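Sharing a practice floor between two dance crews – how do you divide the hours?

Print this page | E-mail this page

Posted June 2, 2025 in Street Dance & Community Events

Hello everybody. I dance with a small crew in Girwood, mostly breaking and some popping. Since February we share a practice floor with another crew, who do house and waacking. The room belongs to the Bassey arts building and the rent is 500 a month, which we split in two equal halves. At the beginning this was very comfortable. Now both crews prepare for the Helleck all-styles jam and everybody wants the same evenings.

My problem is that we have no written rule. The other crew says that they need more evenings because they have 19 dancers and we have only seven. We say that we pay half, so we should have half. Both opinions seem correct to me, and I would like to keep the friendship. How do other crews solve this? I also want to know if it is normal to practice in the same room at the same time, with two kinds of music. We tried it one time and it was not pleasant.

Thank you for your patience with my English.
– slowfreeze

Posted by toprock_teacher

I have been in this situation two times, once as the small crew and once as the big one. My suggestion is that you first separate the money from the hours. If they want more hours, they can pay more. This sounds cold, but in my experience people are more relaxed when the numbers are clear. With us, the evenings were divided first, and then the rent was calculated from the evenings. After one month we looked at it again and changed a small thing.

For the weeks before a jam I would make a separate plan. Breaking needs a lot of floor for each person, even when the crew is small, so counting heads is not completely fair to you. Explain this to them calmly. A house dancer can train footwork in a space where you cannot do one windmill. Maybe they have never thought about it.

About the music: please do not play two speakers. Choose one evening in the week that is open for both crews, with one playlist, and let every person add the same number of songs. Our open evening became a cypher almost by itself and it was the best training for an all-styles battle, where you don't choose the track anyway.
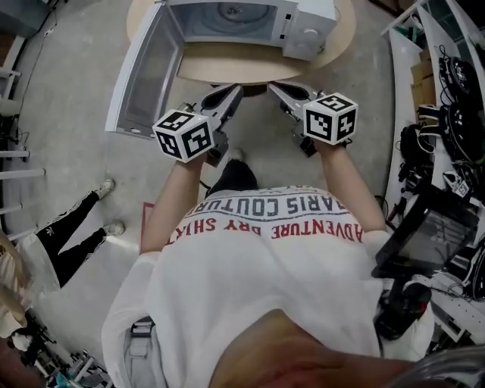
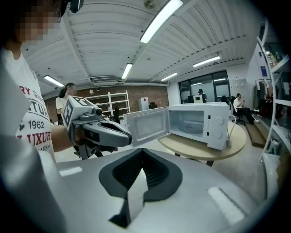

Do we need to write a contract, or is a message in the group chat enough?

For a monthly split, a message is enough if one person from each crew answers it clearly and you can find it again later. I would write the days, the start and finish times, who pays which part, and how many weeks before you must say that you want to leave. If the rental agreement with the building has only one name on it, then make a real paper and let both sides sign. The building will ask that one person for all the money, also when the other crew has stopped paying.

One more point. Write down who brings the floor tape and who takes it off again. We lost a deposit this way.

Posted by heelstep556

just flip a coin for each week lol. or battle for it

Posted by quiet_cypher

I read the answer with the battle and I know it is a joke, but please don't do this. We did it in Sirnmont, and the beginners of the losing crew had no place to train for three weeks. Two of them stopped dancing with us. The beginners are the ones who suffer most when the schedule is not stable, because they don't have another place to go.

I agree with most of the first answer. Only with the rent I am not so sure. If the bigger crew pays more, they may start to feel that the room is theirs, and then the small crew asks permission for everything. We kept the equal rent and gave the bigger crew one extra evening, but this evening was always an early one that we didn't like very much. For us this was acceptable – maybe not for everybody.

You could also ask the building if there are morning hours on the weekend. In many places these are cheaper, and some people like to train when they are fresh. I don't, but some people do.

And talk about who opens the door and who has the key. Half of our arguments had nothing to do with dancing. They were about the key, and about who left the windows open during the night.

Print this page | E-mail this page

Related topics
Sprung floor or linoleum on concrete for breaking?
First time judging an all-styles battle
How early to announce a jam in a small town
Knee pads that stay in place
Looking for a DJ for the Helleck jam
Women-only sessions: how to start one
Paying workshop teachers from out of town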